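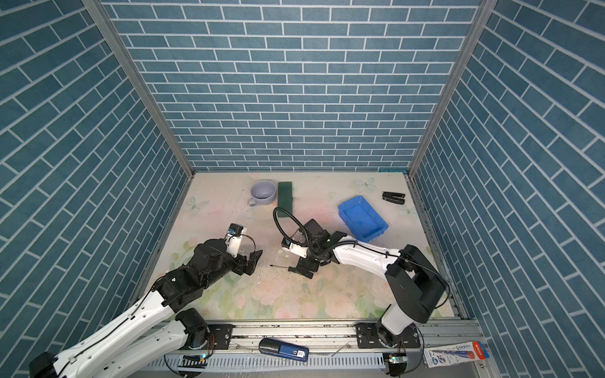 Was gehört auf einen gemeinsamen Arbeitstisch, und was kommt nach Feierabend wieder weg?

Liegen bleiben darf, was am nächsten Tag von mehreren gebraucht wird, etwa Tacker, Schraubendreher und eine Ablageschale. Becher, Schwämme, Verpackungen und persönliche Dinge werden am Ende der Schicht weggeräumt.

Pressemitteilung
Oktober 2023

Jevano veröffentlicht Leitfaden für gemeinsam genutzte Arbeitstische

Das Beratungsbüro Jevano hat einen Leitfaden zur Ordnung auf Arbeitstischen herausgegeben, die von mehreren Personen genutzt werden. Er trägt den Titel »Tisch frei« und richtet sich an kleine Werkstätten, Büros mit angeschlossener Werkbank, Schulen und Vereine. Das Heft umfasst 70 Seiten und kann ab sofort bestellt werden.

Im Mittelpunkt stehen Gegenstände, die in fast jedem Betrieb auf dem Tisch landen: Trinkbecher, Reinigungsschwämme, Kunststoffschalen, Tacker, einfaches Handwerkzeug, kleine Messgeräte und bedruckte Verpackungen. Für jede dieser Gruppen beschreibt der Leitfaden einen festen Platz und einen Zeitpunkt, zu dem sie dorthin zurückkommt. Große Maschinen, Gefahrstoffe und die Lagerhaltung werden nicht behandelt.

»Die meisten Betriebe haben für teures Werkzeug eine gute Lösung. Der Tacker und der Becher haben keine«, sagt Shalini Ahuja, Verfasserin des Leitfadens. »Wer morgens anfängt, räumt erst einmal zur Seite, was vom Vortag übrig ist. Meist landet es am Tischrand und bleibt dort.«

Die Grundregel des Hefts teilt den Tisch in 4 Bereiche: eine freie Arbeitsfläche in der Mitte, einen Streifen für Handwerkzeug, eine Schale für Kleinteile und eine Ecke für Bürobedarf. Die Arbeitsfläche bleibt außerhalb der Arbeitszeit leer. Schraubendreher werden parallel zur Tischkante abgelegt, mit dem Griff zur Seite der arbeitenden Hand. Die Schale bekommt einen Platz, an dem sie nicht im Weg steht, und wird bei jedem Schichtwechsel geleert.

Für Trinkgefäße empfiehlt Jevano einen eigenen Abstellplatz neben dem Tisch. Keramikbecher kippen leicht um, wenn auf engem Raum gearbeitet wird, und der Henkel bleibt schnell an Ärmeln oder Kabeln hängen. Schwämme sollen auf der schmalen Kante trocknen und getrennt von Papier und Verpackungen liegen. Krümel, Fasern und Papierreste werden vor dem Wischen trocken abgefegt, auch bei gemusterten Unterlagen, auf denen helle Reste leicht übersehen werden. Messgeräte mit Anzeige gehören in eine Hülle oder in ein Fach und sollten nicht auf Schienen oder schmalen Kanten abgelegt werden.

Erprobt wurde das Vorgehen im September bei Minik, einem Hersteller von Beschlägen, und in der Reparaturwerkstatt Tomar. In beiden Betrieben räumten jeweils 2 Personen den Tisch am Ende der Schicht nach einer kurzen Liste auf. Die Liste hing sichtbar am Arbeitsplatz und wurde während des Monats mehrfach gekürzt. Punkte, die in der Praxis regelmäßig übersprungen wurden, sind in der gedruckten Fassung nicht mehr enthalten.

»Am Anfang hatten wir zu viele Regeln«, berichtet Atif Butt, Werkstattleiter bei Tomar. »Für den Schwamm gab es einen ganzen Absatz. Übrig geblieben ist ein Satz, und der wird befolgt.« Bei Minik wurde zusätzlich festgelegt, dass leere Verpackungen am selben Tag entsorgt werden. Angebrochene Packungen kommen ins Regal zurück, mit der bedruckten Seite nach vorn.

Der Leitfaden enthält eine Aufräumliste zum Kopieren, eine Vorlage für die Beschriftung der Tischbereiche und 3 Beispielpläne für unterschiedlich große Tische. Die Beispielpläne stammen von Manju Katiyar, die bei Jevano für die Gestaltung zuständig ist. Ein eigenes Kapitel behandelt Tische, an denen abwechselnd geschrieben und geschraubt wird. Dort wird empfohlen, den Bürobedarf hinten in einer Ecke zu sammeln und das Werkzeug vor Beginn der Schreibarbeit vollständig wegzulegen.

Gedruckt wird das Heft bei Lekico. Einzelne Exemplare sind für Schulen und gemeinnützige Vereine kostenlos, Betriebe erhalten auf Anfrage ein Angebot. Die Aufräumliste liegt jeder Bestellung als abwischbare Karte bei. Eine Fassung in englischer Sprache ist in Vorbereitung, ein Termin steht noch nicht fest.

Über Jevano
Jevano berät kleine Betriebe und Einrichtungen bei der Einrichtung von Arbeitsplätzen. Schwerpunkte sind Tischaufteilung, Beschriftung und Aufbewahrung.

Pressekontakt
Jevano, Presse und Öffentlichkeitsarbeit
Ansprechpartner: Sushil Agarwal
Rezensionsexemplare werden auf Anfrage verschickt. Der Abdruck dieser Mitteilung ist honorarfrei, um ein Belegexemplar wird gebeten.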